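Minutes, May meeting of the Holiday Travel Group

Meeting opened at 7 p.m. in the upstairs room at the Aritz Community Center. Tamsin Grimshaw chaired and took notes. Two apologies were received by email.

Minutes of the last meeting

Accepted with one correction. The return leg of the summer trip leaves Bedoya in the morning, and the earlier minutes had it leaving in the afternoon. The copy on the website has been fixed.

Matters arising

The deposit paid to the motel in Stoltitz has been confirmed in writing. The motel will hold our block of rooms until the end of the month. Anyone who has asked for a ground floor room should check that their name is on the list by the door before they leave tonight.

The lost suitcase from the winter trip has been returned to its owner. The bus company paid for the toiletries and the replacement coat but did not pay for the phone charger. The owner does not want to take it further. Closed.

Winter family visits

Most of the meeting was spent on this item. Last year many members booked their December travel late and paid too much, and some ended up with long layovers or had to stay with relatives well past the time they had planned. Several people asked whether the group could start earlier this year and book together.

Tamsin had called the Irnico ticket desk. They will hold seats at a group fare if we give them names and dates by the end of August. The fare would be $178 round trip to Bedoya, one checked bag included. Name changes are allowed once, up to 3 weeks before departure. There is no refund after that, only a credit.

Questions raised:

Can people fly out with the group and come back on their own? Yes, but the return is then priced separately, and Irnico could not say what it would be.

What about members who have family in two places? The chair said a split visit can be done by taking the bus between Bedoya and Stoltitz in the middle of the stay. The bus does not run on Christmas Day and the last one on Christmas Eve leaves at 5 p.m. One member made this trip two years ago and said the station at Stoltitz has no heated waiting area, so plan to be picked up.

Can a member who doesn't know their work schedule yet be put on the list? There was a long discussion. Some felt it was unfair to hold a seat for a person who may drop out, as the group fare depends on the numbers. Others pointed out that hardly anyone in retail or at the hospital knows their December shifts in August. It was agreed that these members can go on the list as unconfirmed. They pay the deposit the same as everyone else, and if they drop out before the name change deadline the seat goes to the first person on the waiting list, who pays them back directly.

A proposal to book two separate departure dates was put to a vote and did not pass. It can be brought back if the list gets long enough.

Pets and house sitting

A sheet was passed around for people willing to look in on houses, plants and cats over the holidays. Those who sign up should write down the dates they will be in town. Dogs are harder to place. The kennel on the county road takes bookings from September and fills up fast.

The chair asked that keys be handed over in person with a name tag on them. Last year a set was left in the center's mail slot and was not found until January.

Rides to the airport

The early departure means leaving the parking lot at 4:30 a.m. Three drivers have offered. Long-term parking has gone up again and it was felt that sharing cars made more sense. Riders should give the driver gas money on the day. Large bags need to be mentioned when signing up, as one of the cars is a compact and will not take more than two.

Road conditions were discussed. If the pass is closed, drivers will call their riders the evening before and everyone will take the lower road, which adds an hour. Please keep your phone on that night.

Other business

The packing talk planned for the fall will go ahead. A request was made to cover what can go in a carry-on when bringing home jam and other canned goods, as two jars were taken away at security last time.

The request to change the meeting time to the afternoon was discussed briefly. People who work days were against it. No change.

The coffee fund is low. Please put something in the can.

Action items

Tamsin to send the Irnico terms to all members and start the list.
Tamsin to ask Irnico about one-way group fares.
Drivers to send their phone numbers to the chair.
All members to check the room list for Stoltitz.

Next meeting will be in the same room at the same time. The date will be posted on the door and on the website. Meeting closed at 8:40 p.m.

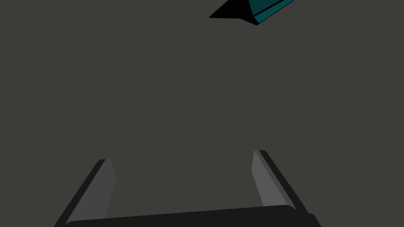 Members who could not attend and want to be on the December list should email the chair with their full name as it appears on their ID, their preferred dates, and whether they need a ride to the airport.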